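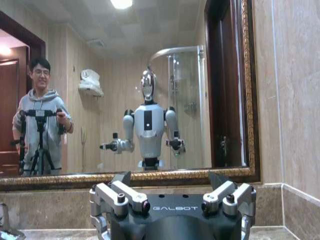 Housekeeping at Howells has been practising with a robot in the guest bathrooms since January, and many colleagues in other departments have asked me what it means for us. I will try to answer as well as I can, because I clean on the second floor and I am in the middle of it. We began with the bathroom, as it is the slowest part of every room. There is a lot of marble, there is the big mirror with the gilded frame, there are the towels on the rack and the glass shower, and all of it must look the same for every guest. Elis Price stands beside the robot with the rig in his hands, and one of us from housekeeping is always near to say what is right and what is wrong.

The project has the name Fedus. For the moment it concerns 27 rooms, and only when the guests have left. The work at the counter comes first. The robot must learn to take away the small things that people leave, such as opened sachets and paper wrappers, and not to touch anything that a guest may come back to ask for. For us this is a decision of one second. When we had to write it down as a rule, it took us a whole afternoon, and Meinir Penry and I did not agree about half-used soap. (The rule is now: it goes. I still think this is a waste.)

We have also seen that our own habits were not the same. Mali Wogan does the basin first and the mirror last. I have always done the mirror first, and I was taught so in my first hotel. Both ways give a clean bathroom, but the training sessions need one order, so we had to choose. We chose Mali's.

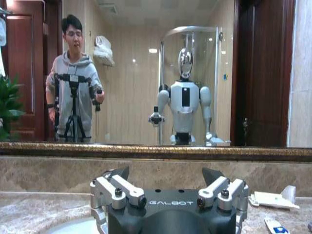 *At the vanity counter during a session, with Elis in the mirror.*

Now to the hours, which is what most of you asked about. No contract has been changed for the Fedus period. Each person who helps in a session is taken out of the normal list for that time, and her rooms are divided among the others. In the first weeks this was not done well. On one Saturday we were short of people, with a full house leaving before eleven, and the session went on all the same. Bleddyn Ruddock has agreed that there will be no more sessions on Saturday, and that no session starts before 10 in the morning.

Some things are new in the daily work. After each session we fill in a sheet with two parts: what the robot moved, and what we had to do again. I was afraid of the sheet at first, as my written English is slow, but short words are enough. "Towel not straight" is a good answer. So far we have handed in over 100 of these sheets, and they are kept in the blue folder in the linen room, where everybody may read them.

There is also the question of the back and the knees. Those who have cleaned for many years know what I mean. The counter is not the heavy part of our work; the bath edges, the floor behind the toilet and the mattresses are. Several of us have asked that the next stage should begin there. The answer from the office was that the counter is easier for learning, and that the floor will be looked at later. I write it here so that it is not forgotten.

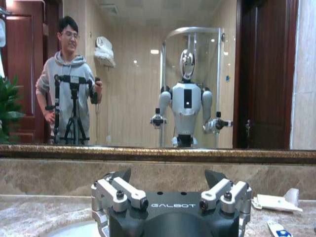

Hefin Gittins read a first version of this text and wrote to me that I am too patient. In his opinion the office should put on paper, before the summer, what will happen with the hours that are saved, if any are saved. He would like them to go to longer time per room and not to fewer people on the floor. He also remembers the laundry at Plurkurano, where the new folding machines came first and the talking came afterwards, and he says that he does not wish to see this twice.

I have passed on his point to Bleddyn, and it will be on the list for the next staff meeting in the breakfast room. If you work evenings and cannot come, please give your questions to Meinir or put them in the blue folder with your name. Questions in Welsh are welcome too, Mali will translate them for me.

One practical request from the second floor: when a session is going on, please do not leave the linen trolley across the corridor. Elis has to bring his equipment in and out, and the lift is on the other side.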